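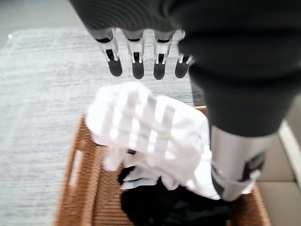
Plullolent: questions people keep asking

Quick answers, typed between rehearsals. Will tidy up when there's time. Last added to in February.

What is Plullolent?

The third album by Brito. Nine songs and one short piece with no words. Name of the record is also the name of the last song.

Who is in Brito these days?

Five of us on this record. Welington Moura writes most of it, sings, plays nylon-string guitar and the old organ. Then bass, drums, cello, and a second guitar who also does the low harmonies. The trumpet on the first two albums has moved abroad, still friends, she sent one part over for track six.

How do you say it?

Plu-LOLL-ent. Radio people have said it every other way and we've stopped correcting them.

What does it mean?

Nothing. Welington sang it as a filler word on a demo and the proper word never came.

Where was it recorded?

Mostly at Grotero, which is a studio over a tile showroom. Drums and bass live in the big room, evenings only as the showroom complained. Vocals done later in a spare bedroom with a duvet up. You can hear a bus on track four if you listen for it.

How long did it take?

Eleven nights for the band parts. Then the best part of a year of fiddling with the cello.

Is it true there was a longer version?

Yes. Two songs came off late on, "Salt Cellar" and one without a title. "Salt Cellar" didn't sit right next to the slow ones. Might turn up on a single. The other one won't.

Which label?

Condenis. They did the second album too. The first was put out by ourselves and is out of print.

How many vinyl copies?

2,000 on black. 200 on green, numbered by hand, sold through the website only.

Are there any green ones left?

No. Sorry. Please stop emailing the label, they haven't got a secret box.

My green copy is numbered above 200?

Then somebody has written on it. Send us a photo of the sleeve and the run-out groove and we'll have a look.

Will there be a repress?

Black yes, if this lot sells through. Green no.

Is there a CD?

Yes, card sleeve, lyrics on a folded sheet. There's a mistake in the lyrics to "Ferryman's Daughter", second verse printed twice and the third missing. The right words are on the lyrics page.

Cassette?

112 of them, made for the tour. Whatever's left at the end goes on the site. Don't know how many that will be.

Does the vinyl come with a download?

Yes, code on a slip inside the inner sleeve. Not in the outer one, have a proper look before writing in. Codes work once. If yours has been used already, send us the order number and you'll get a new one.

My record arrived bent / cracked / in a soggy box

Photo of the record and the box, order number, email to the shop address. We replace it while there's stock. Give it a few days, it is one person and a laptop.

Do you post abroad?

Yes. Postage gets worked out at checkout. Import charges are down to you and we can't mark it as a gift, please don't ask.

Is it on the streaming services?

All the usual ones. On one of them track seven had the wrong title for a while, been fixed now. If it still shows wrong, delete the download and get it again.

Can I get the chords?

For five songs so far, on the lyrics page. Most of the album is tuned down a whole step. "Plullolent" itself is in a tuning Welington can't remeber, we're working it out from a phone video.

Can I use a song in my film / wedding video / podcast?

Wedding video, go ahead, and congratulations! Anything with money in it, or going out in public, write to Condenis first. They're quick. Say which song, how many seconds and where it'll be shown.

Are you touring it?

Small run in spring, small rooms. Dates go to the mailing list a day before they go anywhere else. There are 3,591 people on the list and the rooms hold nowhere near that, so be quick.

What time do you come on?

Usually 9.15. Doors vary. Seated shows are earlier, check your ticket.

Under-16s?

Depends on the venue. Ask them not us, we get it wrong.

Will you play the old songs?

Four or five. "Harbour Lights Again" most nights. Requests shouted out do get heard but the cello has to retune for half of them so don't hold your breth.

Can I send you my demo?

You can. Links only, no attachments. Might be months before you get a reply.

Question not here?

Use the contact form. Put the order number in the subject line if it's about an order.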